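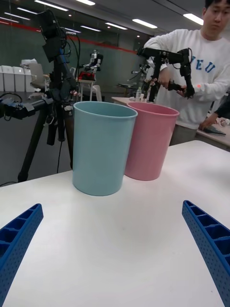

Week 6: Volume, Shape and Portion Size

Food Habits and Household Measurement
Instructor: Nabila Benmoussa
Handout revised 26 Jun 2018

Reading for this week: Su, chapter on serving vessels; Holanda, pages 138 to the end of the section.

1. Why vessels matter

Most people don't measure what they drink at home. They fill a cup to a level that looks right and remember it later as "a cup" or "a glass." When a diet survey asks how much juice someone had yesterday, the answer depends on the vessel, the level it was filled to, and the person's memory of both. Last week we dealt with memory. This week is about the vessel.

A US customary cup is 8 fluid ounces, or close to 237 milliliters. A drinking cup from a kitchen cabinet can hold much more or less than that. Students often write "1 cup" in a food diary when they mean one drinking cup. Please don't do this in your own diaries. Write the vessel first and the volume after it, in milliliters.

2. Height and width

People tend to judge volume by height. Given a tall narrow vessel and a short wide one of equal capacity, most will say the tall one holds more. The same people, when pouring, put more into the short wide one. Both errors come from giving too little weight to width.

The volume of a straight-sided vessel is pi times the radius squared times the height. Doubling the height doubles the volume. Doubling the radius makes it four times as large.

3. Tapered vessels

Many cups are wider at the top than at the base, which helps them stack. In a cup of this kind, the liquid at half height is less than half the full volume. For a tapered cup with a round cross section, use:

V = (pi x h / 3) x (R squared + R x r + r squared)

R is the inside radius at the liquid surface, r is the inside radius at the base, and h is the depth of the liquid. If you measure in centimeters, the result is in milliliters.
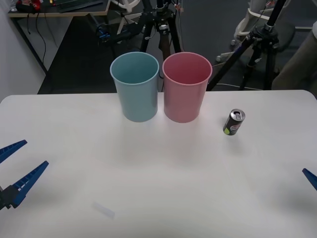
The common mistake is to use the radius at the rim when the cup is only partly full. You need the radius at the liquid surface. A second mistake is to measure the outside of the cup, which gives a volume that is too large.

4. Packaged drinks

A sealed package has its volume printed on it, so it is the easiest item in a diary to record. The standard US soda can is 12 fluid ounces, or 355 milliliters. Record how much was left over, too. If a can was shared between two people, pour each share into a measuring jug before drinking.

5. Exercise

Choose one cup you use every day. Measure the inside dimensions and calculate the capacity. Then fill it with water to your usual level, pour the water into a measuring jug, and write down the result. Repeat the pour on three different days without looking at the earlier numbers.

Hand in your calculation, your three readings and one paragraph on the difference between them. Oi-ling Chiang will collect the sheets in room 428. Measuring jugs can be borrowed from the same room.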